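Brevusent FAQ

I write Brevusent in my spare time, mostly in the evenings, and I get a lot of the same emails. So I've put the answers on one page! If yours isn't covered, the contact form still works and I do read everything, though I can be slow.

What does Brevusent do?

It takes the text messages and notifications that land on one Android phone and passes them along to another one, or to a tablet or a laptop. I started it when I moved to Wernitz and kept my old number going for the bank and a couple of stubborn accounts that will only send codes by text. Carrying two phones got old very fast. Now the old phone stays plugged in at home and everything shows up on the one in my pocket (usually within a few seconds, longer if the home Wi-Fi is having a moment).

Which phones can I use as the sender?

Anything on Android 9 or later. I've had it running on six different phones of my own, a couple of them with cracked screens, and the old ones do the job just fine. You need a working SIM if you want texts. For app notifications only, Wi-Fi is enough.

Can I use an iPhone as the sender?

Sorry, no. The system doesn't let an app like mine read incoming texts. An iPhone can be a receiver through the web page, and that works pretty well if you pin it to the home screen.

Where should I keep the sender phone?
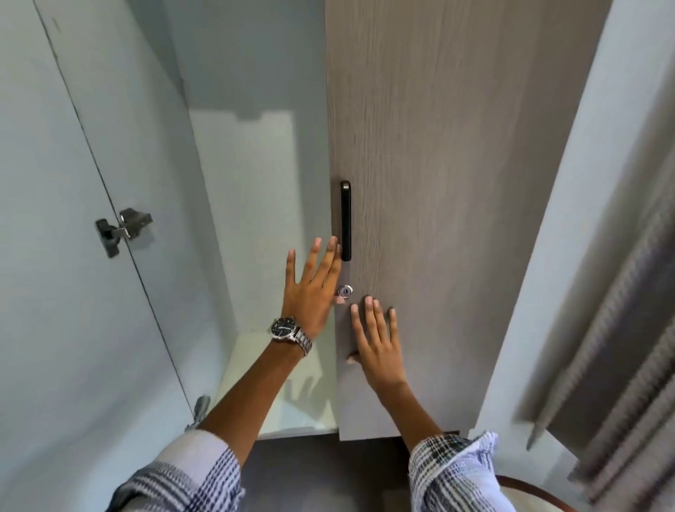

The sender needs power, a signal and a bit of air around it, and that's really all it asks for. Pick the spot with the best reception first and worry about looks later. I'd also think about who can pick the thing up, because a phone that receives your bank codes is worth protecting even if it's ten years old and has a chip out of the corner. Set a proper PIN and hide notification content on the lock screen. A cupboard that locks is a nice extra, and something like the wood-grain door in the photo, with the little round lock under the handle, would suit me perfectly. Just check the signal with the door closed before you walk away, and don't pile sweaters on a phone that's charging.

Does it have to stay plugged in all the time?

It's easier if it does. If your phone has a battery protection setting that stops charging at 80 or 85 percent, turn it on. If you ever see the back of an old phone bulging, stop using it and take it to a battery recycling point. Please don't try to squeeze another year out of it!

Messages stop coming after a day or so. What's going on?

Nine times out of ten it's battery saving. Android likes to put apps to sleep when you haven't opened them for a while, and some phone makers are much pushier about it than others. Go to Settings, Apps, Brevusent, Battery, and choose Unrestricted. The wording moves around between brands, so if you can't find it, search settings for "battery" and poke about. Then open the app once and send yourself a test text. There's also a daily check-in you can switch on, which pings your receiver at 8 a.m. so you know the sender is still awake.

Can I have more than one receiver?

You can have up to six. I use three myself: phone, laptop, and the tablet by the living room window.

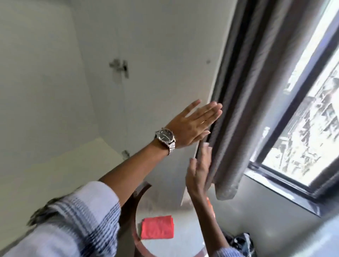
Gray curtain next to the window.

The tablet gets the big-text view, which I added in March after a bunch of people asked for it. You'll find it under Display on the receiver. It shows the last few messages in large type and dims itself after dark, and you can pick the hours yourself.

What is Brito, and do I need it?

Brito is the relay, the small server program that sits between sender and receiver. Most people never have to think about it since the app uses mine by default. If you'd like to run your own, the download is 130 MB and it's happy on a tiny home server. The setup guide assumes you've used a command line before. If you haven't, I'd stick with the default, it's the same code.

Can you read my messages?

I can't. They're encrypted on the sender and only opened on the receiver, and the relay just holds a scrambled copy until it's delivered. What I do see is that a device connected and when. Undelivered messages get deleted after a week.

How many messages does it keep?

The receiver holds the latest 3000 and then starts dropping the oldest ones. You can export to a plain text file any time you like from the History tab, and I'd do that before you switch phones.

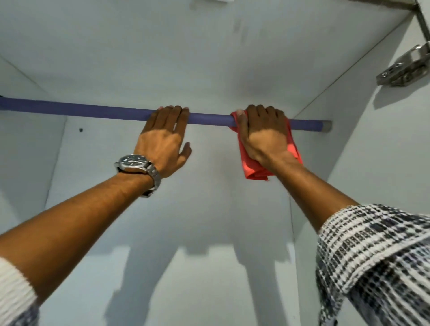 How do I move Brevusent to a new phone?

Install the app on the new phone, open Devices on the old one, and tap Transfer. Scan the code that comes up and wait for the green check mark. Your receivers will stay paired, but the battery setting has to be done again on the new phone.

What was Vaston?

Vaston was the first name of the app, and a few menus in version 1 still say it. Same app, same person. If you're on one of those, uninstall and start fresh, as the old pairing codes won't carry over.

Is it free?

For one sender and one receiver, it is. More receivers need the paid unlock, a single payment with no subscription. Some 420 people have bought it so far, and that covers the relay bill with a little left for coffee. Thank you, all of you!

Will there be a Windows app?

I keep going back and forth. The web page does nearly everything on Windows already, apart from pop-ups when the browser is closed. If I do build one, I'll post it on the downloads page first.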